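Home > Look Closer > Food and kitchens

Can you believe a wrapper?

Print this page
E-mail this page to a friend

A snack bar has two jobs. The first is to be eaten. The second is to get itself picked up off a shelf full of other snack bars, and for that job it needs a wrapper. Keep the second job in mind while you read this page, for a wrapper is partly a coat, partly a notice and partly an advert, and it doesn't tell you which part is which.

Let's begin with the coat, as that is the part we can trust the most.

What the wrapper does

Leave a biscuit on a plate overnight and it goes soft. It has soaked up water from the air. You can't see this water, but there is always some in a kitchen, and more when a pan is boiling or the washing-up is being done. Leave out a slice of bread and the opposite happens. The bread has more water in it than the air does, so the water leaves and the bread goes hard.

Nuts have a different problem. They are full of oil, and oil slowly changes when it meets the oxygen in the air. It starts to taste bitter, a bit like paint or old crayons. The word for this is rancid. A rancid nut may look the same as a good one, so your eyes won't warn you.

The wrapper keeps air and damp on the outside. Most snack bar wrappers are made of thin plastic film, often in several layers stuck together. Some have a very thin coat of metal as well, which keeps light out. You may have heard that every shiny wrapper is foil. Is it? Try scrunching a clean, empty one in your fist and letting go. Kitchen foil stays scrunched. If the wrapper springs open again, it is mostly plastic, however silvery it looks.

Now look at the two ends. They are flat and wrinkled, with little ridges across them. Glue isn't usually what holds them shut. A machine pinches the film between two hot jaws, the inside layers melt together, and when they cool they stay joined. It's called a heat seal. The ridges come from the pattern on the jaws. People often say the zigzag edge is just there to be pretty, but each point gives you a place to start a tear.

Some people will tell you that a sealed wrapper keeps food fresh for ever. It doesn't. Very small amounts of air and water get through most plastic film, given enough months, and there was a little air shut in with the food to begin with. All a wrapper does is slow things down. There is a date on the packet for that very reason.

What the wrapper says

Next time there is a bar lying about on the worktop at home, pick it up and read it before anybody opens it. Read all of it, the back too. Then ask of each word: who wanted me to know this? Was it the law, or was it the people who are selling the bar?
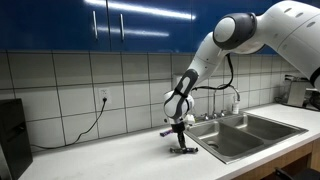

A nut bar close up, with its big words and its smaller ones:
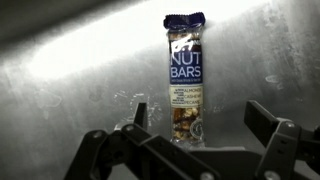
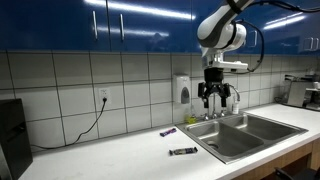 The biggest words are nearly always the sellers' choice. They get to decide on the colour, the shape of the letters and where the brand name goes. There are rules against telling lies, but there is a lot of room between telling a lie and telling you everything.

Take the list of ingredients. In Britain this has to start with whatever there was most of, by weight, when the food was made, and carry on down to the things there was least of. So the order matters a good deal. If a bar has a strawberry on the front and strawberries come ninth on the list, after three kinds of syrup, you know something the front didn't tell you.

But be careful! That rule is for the proper list, the one that has the word "ingredients" at the top, usually on the back in small print. If the front of a packet names two or three tasty things in large letters, that isn't the same list. It may leave out the sugar, the syrup and the salt. They might be in there or they might not, and the front won't settle it either way. Turn the packet over.

There is another useful rule. When a food makes a fuss about one ingredient, by putting it in the name or showing it in a picture, the list often has to say how much of it there is. Look for a number with a per cent sign. A Plasby Berry Bar says "berries (17%)". Is that a lot? It means that out of every 100 grams, 17 are berries and 83 are something else. The name isn't a lie, though "Oat and Syrup Bar with Some Berries" would have been closer.

The see-through part

Plenty of wrappers have a clear window so that you can look at the food itself. This seems like the most honest thing a wrapper could do, and it is better than a drawing. All the same, ask what you are being shown. You see one side and not the other. You can see whole nuts, if there are any, because they are big. You can't see salt that has been mixed in, and you can't see how much sugar is in the sticky stuff that holds the nuts together. Honey, glucose syrup and melted sugar all look like shine.

Clear plastic has a cost too. Light speeds up the change in the oil, so a bar with a big window in a sunny spot may not keep as well as the same bar in a dark wrapper. In a cupboard it makes little difference.

Words to be suspicious of

"Natural" sounds as if it ought to mean "good for you". Sugar comes from plants. So does poison ivy.

"Made with real fruit" tells you that there is real fruit. It doesn't tell you whether there's a handful or a speck.

"No added sugar" means that no sugar was put in by the maker. Dried dates are very sweet without any help, and a bar made of dates has lots of sugar in it already.

"Nut" is a funny one, and here the wrapper is not to blame. Ask a plant scientist and you will be told that almonds, cashews and pecans aren't true nuts. An almond is the seed from inside a fruit that is a cousin of the peach. A cashew hangs underneath a juicy swelling called a cashew apple. A peanut is closer to a pea than to any of them, and it ripens under the ground. Cooks call them all nuts, shops call them all nuts, and a packet uses the cook's word. The scientist is right as well. It's one word with two meanings, and people have been arguing about it at Christmas for years.

The part that isn't selling anything

Somewhere in the list you may find certain words in thick black letters. These are foods that can make some people very ill, such as milk, wheat, peanuts and tree nuts. The law says they must stand out. You may also see "may contain", which warns that a bar was made in a place where those foods are used. We have been rather rude about wrappers on this page, so let's be clear: don't argue with this bit. If you or a friend has an allergy, ask a grown-up to read it every single time, even on a bar you have had before. Recipes change and the wrapper can look just the same.

Then there is the date. "Use by" is about safety, and food that has passed it should not be eaten. "Best before" is about how nice it will be. A nut bar will normally have a best before date. The day after it, the bar doesn't turn into something horrible, whatever your brother says. It has been changing slowly all along.

Last, look for the weight. It will have a "g" after it, for grams. A Plasby bar weighs 43 g, and that is the bar by itself with no wrapper. If you have kitchen scales, you can check. Ours came out right, which was a slight disappointment.

Try it: is it really sealed?

You will need a bar in an unopened wrapper, a washing-up bowl or a sink, and permission.

Run some cold water in. Hold the bar under the water and squeeze it very gently along its length. Watch both ends and the long seam down the back. A stream of bubbles coming from one spot means that there is a hole. A few bubbles that cling to the ridges and then stop prove nothing. They are probably just air that was caught on the outside.

Dry the wrapper and try again. If you got bubbles the first time and none the second, which answer would you believe? Do it once more before you decide. One test is only one test, and wet fingers slip.

If it did leak, the bar inside may be damp, so don't put it back in the cupboard for someone else to find.

Filed under: Look Closer, Food, Packets and tins, Ages 8 to 11

More from Look Closer
Why do taps have two handles?
Are tiles cold, or do they only feel cold?
Does stainless steel really never stain?
The Lolstead biscuit tin: 3,000 crumbs under a lens
What "fresh" means on a loaf
How many bubbles in a squirt of soap?

Print this page
E-mail this page to a friend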